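Search this site Search

January, late, kitchen table

Back from the Hurnholm building with my feet aching and a head full of other people's optimism. They gave us the talk today. Devavia is bringing the picking arms over from Clorbridge and by spring the grocery side of the packing floor will be "assisted." That was the word on the slide. I wrote it down and looked at it all through lunch.

I have packed pantry orders for long enough to distrust a slide. The man giving the talk had nice shoes and said the arms would take the dull part and leave us the interesting part. I'd like to know which part he thinks is interesting. Taping? He said 200 items an hour at each station. Ustyna Ostapchuk put her hand up and asked whether that was on boxes or on bags, and he said it was "across the range," and she sat down again with a face like a shut door.

She's right to ask. A box has corners, and it stays the shape it was when you reached for it. Most of what comes down our line now is soft. Sauces, seasoning, dried greens, things in shiny plastic that slump over and slide on each other and throw the lights back at you. I pick those up without thinking, and that's the whole trouble, because when they ask me how I do it I've got nothing to tell them. I pinch. I shove one aside with a knuckle. If it's slippery I go for the fold.
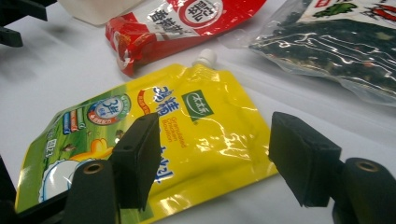
Ustyna has been on the teaching side for a month already, doing the same picks over and over so the machines can learn from her. She doesn't mind it. She says it's quiet and she gets a chair between rounds. But she came back to the line for 2 shifts last week and told me her hands felt slow, as if she was waiting for permission to grab. I didn't like hearing that. She was the fastest of us.

What bothers me more is the pay sheet. The teaching work is paid at the packing rate, same as ever, and when I asked if people get anything once the arms are running on what we showed them, I was told that was "a good question for a later stage." I've heard of a lot of later stages at this place. The new break room was a later stage. So was the heating by the dock doors.

There are 50 of us on days. No jobs lost, the slide said, and then smaller, underneath, "roles may evolve." My cousin works at the Bragança warehouse and they had the arms put in last year. Her role evolved into walking between stations with a tablet, clearing jams. She says it's easier on the back and she hates it. You stand there until something goes wrong, then you're late fixing it, and there's hardly anyone near enough to talk to.

To be fair, I wouldn't miss the wrist brace. I wouldn't miss the last hour before a holiday either, when the bags keep coming and you can't feel your thumbs. If an arm wants that hour it can have it - I just don't believe that's the hour they'll give it.

I said I'd do a turn on the teaching tables next month. Ustyna says better to be in the room, and I suppose so. Need to find the old contract before then and read what it says about change of duties. I think it's in the drawer with the car papers. Also buy hand cream, the good one, and call Mom back.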